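Wekdale Small Rooms

README, version 2
Last updated 9 February 2026

What this is

Wekdale Small Rooms is a set of written records of small work rooms and what is kept in them: tables, chairs, windows, heating and cooling, and the loose things people put down and leave within reach. It was put together by Zomer for the Plerusside building survey. Each record covers one room on one visit.

The set has 54 records. Of these, 51 are complete and 3 have no ceiling section.

What a record contains

room_id: short code, unique in the set
shell: walls, floor, ceiling, windows, doors
services: lighting, air conditioning, visible pipes and ducts
furniture: one line per piece, with color and type
loose_items: one line per item, with the surface it sits on
notes: free text, may be blank

The shell and services fields were filled in first on every visit. They change least, and they are the easiest to compare from one room to another. Pipes go under services even when they run along the wall. A boxed-in duct also goes there — the first version had it under shell, and a few old notes still say so.

Window entries give the frame color, the number of panes if all of them can be seen, and any latch. The view is not recorded.
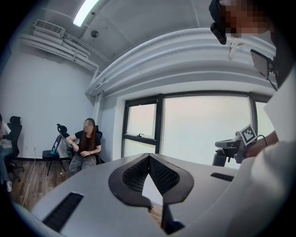 Window side, with the air conditioner high on the left and the curved white ridges overhead.

For a room like this one, the services field reads: long fluorescent light, small round ceiling fixture, wall-mounted air conditioner with white pipes. The shell field reads: white walls, white ceiling, wooden floor, large window with black frames. Where it is unclear if a curved section is a duct or a soffit, enter "duct or soffit" and leave it at that.

Furniture and loose items

Furniture is anything that stands on the floor and is meant to. Tables are listed by top shape and color. Chairs are listed as office, folding, or other. A chair being used as a shelf is still a chair, and whatever is on the seat goes under loose_items with the chair as its surface.

Loose items are named in plain words. Use the general word when the exact one is in doubt. A box is listed by its material and whether it is open, followed by its contents as far as they can be seen. Wrapping paper and tissue share one term, paper_or_tissue. Cables on the floor are one entry however many there are.

Sample lines:

furniture: table, rectangular, white
furniture: chair, office, black, high back
furniture: chair, folding, black, metal legs
loose_items: cardboard box, brown, open, orange objects with paper_or_tissue (table)
loose_items: thermos jug, black (table)
loose_items: bottle, small, teal-blue (folding chair)
loose_items: cables, white, tangled (floor)

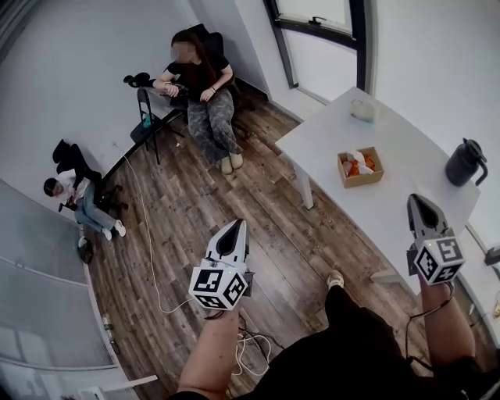
One user of version 1 wrote in to ask why a bottle on a chair should count as part of a room at all, and suggested dropping loose_items or moving it to a separate file. The field stays where it is for now. It can be skipped on import, and the Zakaria import script has a setting for that.

Known gaps

Colors were judged by eye. Gray and off-white are not used the same way in every record.
Items inside closed boxes or drawers are not listed.
Sizes are not given for furniture.
The 3 records without a ceiling section will be filled in after the May visits.

Changes in version 2

Ducts moved from shell to services.
paper_or_tissue added.
Folding chairs split from other chairs.

Corrections

Send the room_id, the field name, and the line as it should read. Please send one correction per message.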